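The second life of the office tower

Refurbishing a desktop computer is mostly a matter of order. The parts are few, the fasteners are standard, and the faults repeat themselves from one machine to the next. What separates a workshop that returns a tower to service from one that returns a tower to the customer twice is the sequence in which things come out, where they are put down, and what is checked before they go back.

Kilitz has handled retired office machines for 14 years from a unit behind the Kavanagh trading estate. Last year the bench processed 3,412 desktops, most of them from leasing contracts that ended in May. The laptops go elsewhere. Towers stay, partly for their repair value and partly because schools and small firms still ask for them.

A machine arrives with an asset tag and very little history. The first entry on the job sheet is the model, the second is the condition of the case, and the third is whether a drive is present. Storage is dealt with before anything else. Under the current procedure any drive is removed, logged by serial number and passed to a locked cabinet for erasure, so the tower carries no data by the time it reaches the main bench. Empty caddies remain with the chassis. They are moulded or pressed to fit one family of case, and a missing one can hold up a finished machine for a fortnight while a replacement is found.

The tower is then disconnected from the mains, the power button is held in for several seconds, and the case is laid on its side with the removable panel uppermost. Working upright is possible but slow. Screws fall into the lower corners, and a heavy cooler puts its weight on the board at exactly the moment its fixings are being released. On its side, the motherboard is level and everything mounted on it can be lifted vertically.

Dust is removed next, with a soft brush and low-pressure air. Fans are held still during this. A fan driven by compressed air can exceed its rated speed and damage its bearings.

Removal of the processor follows a fixed pattern. The cooler is loosened diagonally, a turn or two at each fixing, and twisted slightly to break the old thermal compound. The lever is released, the retention bracket raised, and the processor lifted straight up by its edges. From that point the socket is the most vulnerable part of the computer. On boards where the contacts are in the socket, a sleeve or a dropped screw is enough to bend several of them, and straightening them under magnification takes longer than most of the other work combined. 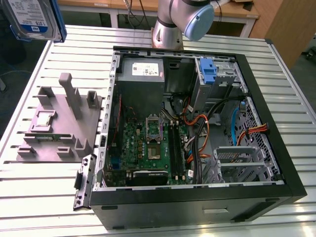
Fikri Hartono would put the cover on the socket before reaching for anything else, and considers any board left open during cable work to be a board that will have to be inspected again. The point is well made, and the bench instructions were revised on 29th March to reflect it. A plastic cap now goes on as soon as the processor is out, and comes off only when the replacement is in the technician's other hand.

Cables receive less attention than they should. In a compact office chassis the supply leads share the space between the drive cage and the board, and it is easy to trap one beneath the cage or leave it resting against a fan. Data cables are more delicate still. A SATA lead bent sharply at the connector may work on the bench and fail intermittently once the case has been moved. Kilitz replaces any lead with a loose latch or a visible crease. The parts come in bags of 28 from Nodoteck, and the cost is small enough not to be itemised.

Power supplies are not opened. The unit is tested under load, and if the voltages drift outside tolerance it is exchanged whole. Many office towers use a supply with a non-standard shape or connector, so the rating label is read and the part number noted before an order is placed. Buying on wattage alone is a frequent error among private owners, and usually ends with a supply that cannot be screwed in.

Memory is reseated even when it appears sound. Each module is pressed down until the clips at the ends of the slot close by themselves - forcing the clips inward first gives a module that looks seated and is not. A graphics card, if fitted, is removed by releasing the bracket and then the slot catch. The catch is small, often hidden by the cooler, and commonly broken by people who pull before finding it.

Reassembly runs in reverse, with fresh thermal compound and a new battery for the clock. The machine is started with the panel off and left on the Plorkorus test suite for 2 hours. Temperatures are logged throughout. A processor that climbs quickly in the first few minutes generally points to an unevenly tightened cooler, and the work is done again.

The panel goes on last. A fresh label is applied over the old asset tag position, the caddy is checked against the job sheet, and the tower moves to the outgoing shelf with its power lead taped to the top.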